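Notes for the fourth meeting, Reading Old Household Account Books
Evening course, June session. Please bring these with you on Friday, along with the photocopied pages from last time.

## Where we left off

Last week we got through the first few leaves of the Ernico ledger, and I was so pleased with how quickly everyone stopped being scared of the handwriting! For those who missed it, the Ernico ledger is the kitchen and stable account of a merchant household, begun in 1583 and kept up (with some sulky gaps) until 1619. It has 143 leaves, and we are only going to read a small portion of them together, so please don't feel you have to get through the whole thing at home. If you do, though, come and tell me, and I'll make you coffee.

We ended on the question of why the book starts with candles. Several of you thought the clerk was being fussy, and maybe he was, but I'd ask you to look again at the month. The opening entries are for November, the evenings are long, and tallow is one of the few things in the house that is bought, used up and bought again nearly every week. A new clerk in a new book begins with whatever is in front of him, and what was in front of him was probably a candle.

## Three kinds of entry

Most lines in a household book fall into one of these groups. You'll want to pencil a letter in the margin of your photocopy as you read.

- **P, purchases.** Goods in, money out. "To the fishwife for herring" and so on.
- **W, wages and gifts.** Money to people. The two are often mixed together, and a New Year's gift to the cook may really be back pay.
- **R, reckonings.** The clerk adding up, or correcting himself, or carrying a total over from the page before.

The R lines look dull and I used to skip them, which I now regret. They tell you how often somebody checked the book. In the early years the Ernico clerk makes up his total every week. Later it is every month, and then there's a long stretch with no totals at all, and you begin to wonder who was minding the house.

## Roman numerals, again

I know, I know. But these give more trouble than the letters do, so let's go over them once more.

A final *i* is usually written as *j*, so *iij* is three and *viij* is eight. Four is nearly always *iiij*; don't go hunting for *iv*. A small *xx* floating above a number means "score," so *iiij* with *xx* over it is four twenties, or eighty. The *li*, *s* and *d* that follow are pounds, shillings and pence. Twelve pence make a shilling and twenty shillings make a pound, and if you write that on the top corner of every page you will save yourself a great deal of grief.

When a sum doesn't come out right, try these before you blame the clerk:

1. Check whether you've read a *v* as an *x*. They can be very close in a hurried hand.
2. Look for a line that's been crossed out so lightly you counted it.
3. See if a figure has been carried over from the foot of the previous page.
4. Then, all right, blame the clerk. He did make mistakes, poor man, and some of them cost him.

## What a price can and can't tell you

It's very tempting to take one price and run with it. Say you find a pound of sugar and a laborer's daily wage on facing pages. You can set one against the other, and you should, because it gives you a feel for how far out of reach sugar was for the man mending the roof. But a single price might be for poor sugar, or a tiny lot bought in a hurry before guests came. I'd want to see the same item several times over a couple of years before I said anything firm.

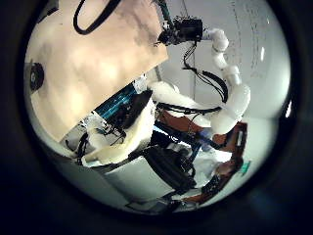
Abilio Casado wrote to me after the last meeting that he wasn't convinced by this, and that a single price is still worth having if you write down the date, the seller and the quantity beside it, since the next reader may find the other ones. I think he's right, and I've changed my own habit accordingly. So on your worksheet there are now four columns where there used to be two. Please fill in as much as the clerk gives you and leave the rest blank. A blank is perfectly good information — a guess in ink is a nuisance for years.

## People at the edge of the page

My favorite part of these books is the people who turn up once and never again. "To a woman that brought plums." "To the boy for holding the gate." We don't get names, and we hardly ever get a reason, but if you collect them patiently you start to see who came to the back door and in what season. Shanti Jaiswal has offered to start a shared list for the group, and she'd like you to send her the leaf number with each one, please, front or back included (*r* for recto, *v* for verso).

## For Friday

- Read leaves 9 to 12 and mark every line P, W or R.
- Pick one item that appears at least twice and fill in the worksheet for it.
- Find one person at the edge of the page for Shanti's list.

The room opens at half past six. If the street door is locked, ring the lower bell, and give me a minute to get down the stairs.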